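Ticket: heating in upstairs bedroom stuck on
Property: Sustatitz, unit 7
Opened by: Jeptoo Tanui
Assigned to: Ehsan Gondal
Status: Pending parts

Jeptoo Tanui, 8:10 am
The bedroom radiator has been on since last night. The Stultora thermostat says OFF in very confident letters. I have opened the window, so I am now heating the neighbourhood.

Ehsan Gondal, 9:25 am
Thanks Jeptoo. Please hold the centre button until the display blinks, then let go. If it comes back showing E2, tell me.

Jeptoo Tanui, 9:40 am
It came back showing E2. It also changed its language to something I can't read. Radiator unmoved by any of this.

Ehsan Gondal, 9:52 am
E2 means the thermostat has lost the valve. Could you swap both batteries in the valve head (the white knob at floor level) and re-pair it? Menu, fourth item down, whatever it's called now.

Jeptoo Tanui, 11:15 am
Batteries swapped. Paired on the third try. The valve made a noise like a very small coffee grinder and the radiator is still on.

Ehsan Gondal, 11:30 am
That'll be the pin, stuck open. No menu fixes that. I've asked Kibet to come by with a new valve head and some penetrating oil. In the meantime, turn the lockshield at the other end clockwise until it stops. Colour of the cap doesn't matter, they've all been replaced with whatever was in the van.

Jeptoo Tanui, 12:05 pm
Lockshield closed, radiator cooling. Attachment added.
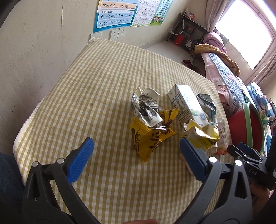

Kibet can come any time after 2, the side door sticks so he should push.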